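**El comedor de Milline cambia la vajilla y saca las mesas blancas**

Julio de 2018
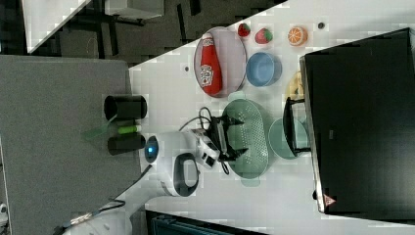

*El colador verde claro, el plato rosa malva con el bote de kétchup y el cuenco azul, sobre una de las mesas.*

Milline renueva la vajilla de su comedor. Piezas de color, nada de loza blanca: platos redondos, cuencos y coladores en tonos suaves – verde menta, azul claro, rosa malva. El lote lo sirve Plodum y son 934 piezas en total, de las que 582 ya estan en las estanterías. El resto, en octubre, si no hay retrasos con el transporte.

El cambio se aprobó en primavera, tras varias quejas por los platos desportillados. La vajilla antigua llevaba en uso desde la apertura del comedor y ya no se podía reponer pieza a pieza, el modelo está descatalogado. Lo que quede en buen estado se guardará en el almacén de la planta baja. Lo demás, al contenedor.

Las mesas son también nuevas, de tablero blanco. Las monta Drilley, en tandas, para no cerrar el comedor entero. Durante el montaje habrá 2 turnos de comida en lugar de tres, y se ruega puntualidad a los grupos grandes. Capacidad prevista cuando acabe todo: alrededor de 70 plazas, algo más que ahora.

Dudas de los usuarios, las de siempre. Que si los colores aguantarán el lavavajillas, que si los cuencos son pequeños para el gazpacho. Plodum garantiza el color por escrito. En cuanto al tamaño, el cuenco hondo se pedirá aparte si la cocina lo considera necesario – de momento no hay decisión tomada.

Los coladores se quedan en cocina, para la fruta y la verdura de la ensalada. No salen a sala. Los botes de kétchup y demás salsas seguirán en el mostrador y no en las mesas, como hasta ahora, y hay que devolverlos a su sitio despues de servirse.

Quien tenga en casa o en el despacho platos del comedor (los hay, y no pocos) puede dejarlos en la entrada de Milline, en las cajas con la etiqueta de Mandagi, la empresa que se encarga de la retirada. No hace falta dar el nombre ni rellenar nada. Las cajas estarán puestas hasta fin de mes.

Los precios del menú no cambian. El horario de verano, tampoco.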